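Cirkstead Panel Labels

Data card, version 2, 31 May 2019

Contents

A corpus of search-result information panels, collected for queries on local political parties and council candidates. Each record holds the query, the panel heading, the ideology or affiliation field as displayed, and the source page credited beneath it. There are 400 queries, run once a day for 30 days.

Files

panels.csv: one row per panel per day
sources.csv: credited pages, with revision number
changes.csv: rows where a label differs from the previous day

Collection

Queries were sent logged out, in English, with Skuko set to a fixed location in Pustley. Pages without a panel are kept as empty rows. Labels are stored as shown, spelling errors included.

Known problems

Hyperlinked labels were not followed in version 1. In version 2 they are followed to one level only. The source revision is the latest at collection time and may be newer than the text in the panel. Party names shared by two organisations are not separated.

Licence

Free for research use. Cite as Kontogiannis Panel Labels, Cirkstead.

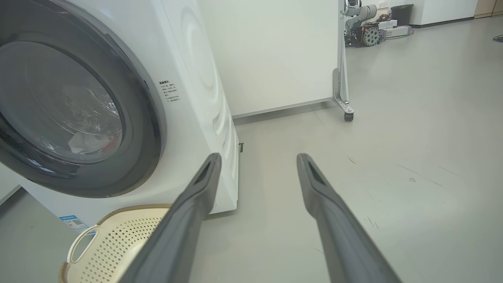
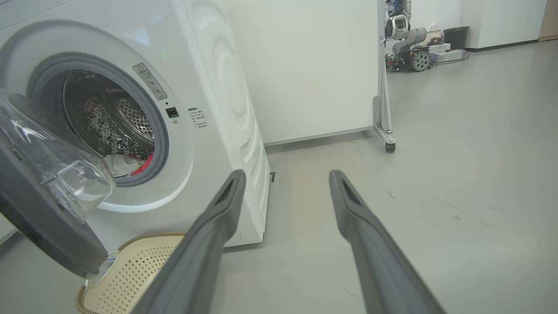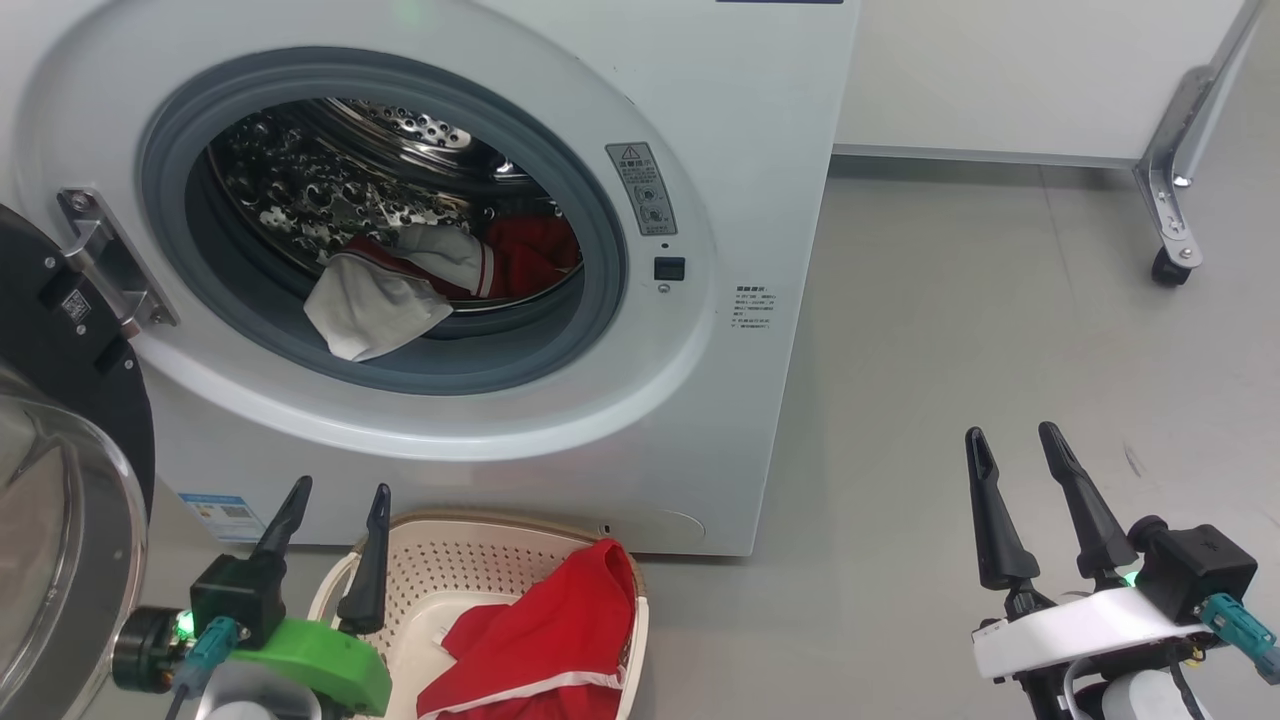 Comments

Pustley: the changes file treats a missing panel as a changed label, so 200 of my rows were false hits. Dropping empty rows before comparing fixes it. Could that go in the August release?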